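Spoons, mostly

I have worked in the returns and repacking room at Orholm for nine years. We take in kitchen and table goods that shops send back, check them, and put them in new sleeves or boxes. There are 17 of us on days. Since June, part of my job has been teaching a machine to do some of it, and people keep asking me what that means, so I am writing it down.

The system is called Gramier. Two arms will go at the end of line two, where the mixed bins come in. For now there are no arms on the line. What we have is a pair of grippers you hold in your hands, with a camera on them. You pick things up with the grippers the way you would like the arm to do it, and it gets recorded. Then you put the things back and do it again.

A session is an hour, and I do two before lunch. The first week my forearms hurt. You are used to having ten fingers and suddenly you have two on each side, and they are blocky and they don't feel anything. A plate is hard because you need an edge to get under. Napkins are easy. Spoons are in the middle. The big ones roll onto their backs if you take them by the bowl, so I go for the neck, where it's narrower. With the small ones you have to come down almost to the table and close slowly or they skip away from you.

Our target was 600 recordings for the first round and we went past it. The count on the board this morning was 833. I did 104 of the spoon ones, which I know because Masanobu Hirano keeps a sheet by the door and I looked.

Masanobu used to run line two. He now runs the recording table and decides what gets laid out each morning. He moves things between takes so they are never in the same place twice. Sometimes there's a placemat, sometimes two sizes of the same thing, sometimes only one piece off in a corner. He was doubtful at the start and still is, a little. His view is that the arms will be fine with the first 80 percent of a bin and then a person will be standing there for the rest of it, and that person will have a worse job than before because all the easy pieces are gone. I think he has a point. The easy pieces are when you rest.

We had a meeting about it in the break room. Vaida Lūse from the office went through the plan. Nobody on days is being let go this year. Two people who are retiring will not be replaced. The rest of us will rotate between the bins, the recording table, and checking. Pay stays the same for checking, which some people were unhappy about, me included, as checking is more tiring on the eyes and you are the one whose initials go on the box. She wrote that down and said she would come back with an answer. She hasn't yet.

What has changed so far is small. I sit more. I talk less, since you can't really chat while you are recording – you lose track and have to do the take over. On the line we talked all day. I also look at my own hands differently. I had never thought about how I pick up a ladle. When I trained new people I just said "like this" and they watched. With Gramier you find out that "like this" is four or five separate things, and that I don't do them the same way every time. Masanobu says that's all right, it's supposed to vary.

The younger ones are faster at it than I am. I am neater. Both seem to be useful, going by what gets kept and what gets thrown out at the end of the day.

I don't feel strongly for or against. I would like the lifting of full bins to be automated before the spoons are, and I have said so. The answer was that bin lifting is a different system, from Wirkon, and it's in next year's budget if it's in anybody's.

The wooden spoons were what I had this morning, one small and one large. The striped sheet was left up at the far corner and I worked around it. The small one is across the table from me, and the large one is down by the grippers, with its neck close to the right finger.
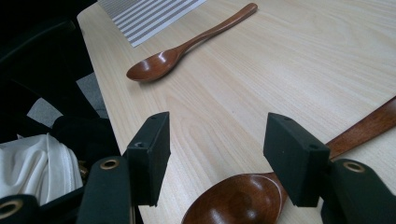
Next time

Bowls start next week, the nesting kind. I will also write up what Vaida says about the checking pay once there is something to write.

Contact | © Notes from Line Two | Back to top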